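Notebook, handheld gripper work
February, begun 9:40 in the morning, finished after lunch

Picking up from where the last entry trailed off. I had promised myself (and Gijs) that before anybody collected one more demonstration I would sit down and work out why the grasp labels disagree with each other so badly, and I'm happy to report that I kept the promise, more or less, with a good deal of tea along the way.

For whoever reads this later, the question is when a grasp begins. The Grindeck labeler looks at the finger width and calls it a grasp when the width stops shrinking. The Britura labeler ignores the width completely and looks at the wrist view, and calls it a grasp when the thing between the fingers starts moving together with the hand. On rigid objects the two agree nicely, and we all got a bit spoiled by that. On soft things they drift apart, and the policy trained on the mixed labels does that hesitant little double squeeze Gijs Van den Broek demonstrated so well with his own hand at the last group meeting.

So the plan was to take the 202 demonstrations in the Flurberg set, throw out anything that couldn't be aligned, and run both labelers over what was left. Two went out straight away for dropped tracking, which leaves a very pleasing 200. I checked those two by eye before letting them go, because I felt a little guilty about it, and they really are hopeless. The pose jumps to the ceiling and stays there.

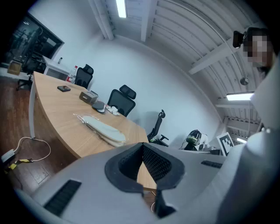
Soft objects are where the width signal lets us down, and I should have seen it sooner. When the fingers close on something padded, the width keeps creeping for a good while after the object is properly held, so the Grindeck labeler waits and waits and then puts the start of the grasp well into the lift. The padded piece in the clear plastic bag, in the middle of the table, is about as awkward a case as I could wish for, with a soft thing inside and creased, shiny plastic outside. The padding upsets the width and the glare upsets the wrist view, so each labeler gets its own trouble from the same object. Compare the phone lying farther along, which has no give to speak of and ought to be an easy one for the width. I've started sorting the set by those two questions (does it squash, does it shine) and the disagreements fall into place far better than they did when we sorted by size.

What I tried, in order, so I don't try it all again in a month:

First, a longer smoothing window on the width. This made the rigid objects worse and did next to nothing for the soft ones. I left it running over coffee and came back to a plot I'd rather not paste in.

Second, using the rate of closing in place of the width itself, and marking the grasp when the rate falls under a fraction of its peak. Much nicer! The padded objects move forward in time to somewhere I'd agree with when I scrub through by hand. It does get fooled when a person closes slowly from the very beginning, as careful people do, and our careful people are the ones whose demonstrations we like best, so that needs thinking about.

Third, the rate and the wrist view together. The rate proposes a moment, and then the Britura labeler is only allowed to look 5 frames either side of it. Glare matters a lot less when the labeler isn't permitted to go wandering off through the whole clip looking for motion. I hadn't expected much from this one and nearly skipped it, so I'm glad I had the extra cup.

I ran the third version over all 200 and then went through the results by hand with the sound of the heating for company. It's slow work but I do recommend it to anyone joining the project, you learn more about how people pick things up than you ever would from the curves. Nearly everyone slows down just before contact. Some open again slightly once the fingers touch and then commit. Those small reopenings are real behavior and I don't want them cleaned out of the data, whatever the labels end up saying about them.

Where it still fails: anything where the bag is gripped and the contents aren't. The fingers stop, the plastic moves with the hand, both signals say grasp, and the weight is still sitting on the table. I have no fix for this yet. Gijs thinks the label should carry a second mark for when the load comes off the surface, and the more I turn it over the more I like it, though it means touching the file format and I know how everybody feels about that. Ramanauskas, our old replay tool, will need a small change too, as it assumes one mark per grasp and quietly drops anything extra. I lost a good half hour to that today before I thought to look.

Left to do. Retrain on the new labels with the same seed as last time and see whether the double squeeze goes away. Write the second mark up properly so we can argue about it over something on paper. Ask Gijs for his list of slow closers, he keeps one in the back of his own notebook. New labels are in the shared folder next to the old ones, and I haven't overwritten anything, so please don't you either until the retrain is done.

Retrain started at 2:15. Fan is loud, door is shut.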